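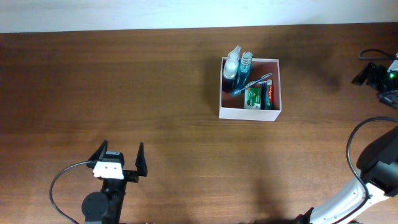 Notes from the Plurex open day, May. Typed up on the train back, so forgive the state of them.

Got there 9.40. Badge, lanyard, bad coffee. Signed the safety sheet without reading it, like everyone else. The Ziltitz site is bigger than it looks from the road, and the signs to reception send you round the back of the loading bay first. Allow ten minutes for that.

Morning was the warehouse side. Long talk, warm room. Conveyors, totes, a slide with 3,582 product lines on it that they stock for the mail order customers. Most of the picking still done by people and they were quite open about it. The line itself was stopped for maintenance so we looked at it from the walkway and moved on. Bit of a shame, half the group had come for that.

Best part by miles was the bench demos after lunch. Two arms at a wooden table, packing toiletries in a shallow white box — toothbrush, Colgate, spray bottle, that sort of thing. Project name is Jimodance, no idea why, asked twice and got two different answers. A person drives the arms first, the runs get recorded, then the software has a go alone. They had 2,396 recorded runs at the last tally and said they want a lot more before they would let a customer near it.

Things I wrote down while standing there:

- box is quick, awkward shapes are not. Cartons have flat sides, easy to grab. The toothbrush is the one they grumble about
- see-through bottles are hard for the cameras. Same complaint I heard at Aaltonen last year, so not just a Plurex problem
- slow. Slower than the videos on their website, which are speeded up (they admitted this when asked)
- fingers are swapped by hand, takes a couple of minutes
- stop button within reach of the operator, and they made a point of showing us

One of our lot asked to have a go at driving. Yes, suprisingly. Much harder than it looks, your hands want to go faster than the arms do. I had a turn too and knocked the spray bottle over twice. Queue behind me so gave up.

Costs: no straight answer. "Depends on the cell" was as far as we got. They will do a trial of 54 working days if you supply your own stock, and somebody is emailing the terms. Need to chase that.

Q&A ran over. 123 people signed in according to the screen at reception, and it felt like all of them wanted to ask about jobs. Answers were fair I thought, if a bit rehearsed. Someone from the packaging trade asked about crushed cartons and got the most useful reply of the day: they set the grip limit seperately for each item, and it takes a morning to set up a new range.

Left at 4.15, missed the shuttle, walked to the station. Would go again if the line is running. To do: trial terms, and ask whether they can handle our refill pouches — forgot to bring one.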